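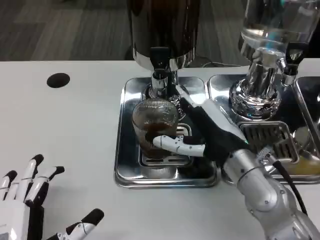
# Farnamden drinks point: progress to the end of September

Prepared by Birthe Juhl for Marijke Bakker, grants office, Ásgeirsdóttir

## Where we are

The self-service drinks point in the ground floor day room is open and has been in use every day this month. It replaces the trolley, which went round twice a day and missed anyone who was out at an appointment or asleep. Residents and visitors can now get a cold drink between 8 in the morning and supper.

The main dispenser is the large cylindrical one with the chrome tap and black lever. It stands over a stainless-steel tray with a slotted drip grate in front. We fill it with a dark drink, normally blackcurrant or cola, made up in the kitchen. Water stays in jugs on the sideboard for now.

We served 2549 glasses in September against 2684 in August. August was warmer and we had the summer fair, so I don't read much into the drop. The count comes from the glass washer trays, which Villads Hviid in the kitchen has been noting on a sheet by the door. It leaves out drinks taken up to bedrooms in residents' own cups.

## What was done this month

- The dispenser was moved from the window sill to the white table. The sill was too high for people in wheelchairs and the sun warmed the drink by the middle of the afternoon.
- Clear ribbed glasses replaced the plastic beakers. Several residents had said the beakers felt like a nursery. The ribs give a bit of grip.
- Botard came to look at the tap, which had been dripping. They fitted a new washer and charged only for the call-out.
- Cleaning of the tray and grate was added to the evening kitchen list. The tray shows every mark, so it gets wiped down at lunch as well.
- A short instruction card was written in large print. It is still at the printer.

## Problems

Filling is the main one. The container is heavy when full and takes two people to lift, so it is now filled in place from jugs. This takes longer and has to be fitted in before breakfast. Þröstur Nørgaard has asked Paltex for a price on a low trolley with a pump. We have not had an answer yet.

Some residents find it hard to hold a glass under the spout and work the lever at the same time. Tobiloba Odukoya, our occupational therapist, watched a few sessions and suggested tilting the glass over the grate so that part of the weight is taken off the hand. She has shown this to the day staff and they pass it on. It helps those with a weak grip. For people with a strong tremor it makes little difference, and staff still pour for them.

Six glasses were broken, four of them in the first week. None of the breakages led to an injury. We have kept a few of the old beakers in the cupboard for anyone who prefers them.

Two families asked about sugar. The kitchen now makes up a sugar-free drink on alternate days, and Villads would like a second, smaller dispenser so that both can be out at once. I support this but it was not in the original application.

## Money

Spending in September was £417. Most of it went on the glasses, with the rest on the Botard call-out, cleaning materials and the printing of the card. The drinks themselves come out of the ordinary kitchen budget and are not charged to the grant. The amount set aside for the trolley has not been touched.

## Next month

1. Get the price from Paltex, or ask elsewhere if it has not come by the middle of the month.
2. Put the instruction card up at seated height.
3. Tobiloba to try two kinds of lever extension with residents who can manage the glass but not the tap.
4. Check the staff rota to see whether filling can move to the night shift.
5. Ask residents at their monthly meeting which drinks they want over the winter. Warm drinks have been mentioned, but this dispenser is only for cold ones.

## Decision needed from you

Please let me know whether money left over from the trolley could go towards a second dispenser. If you need a quote first, I can ask Þröstur to get one along with the trolley price. The washer tray sheets for both months are in the kitchen office and I can send copies.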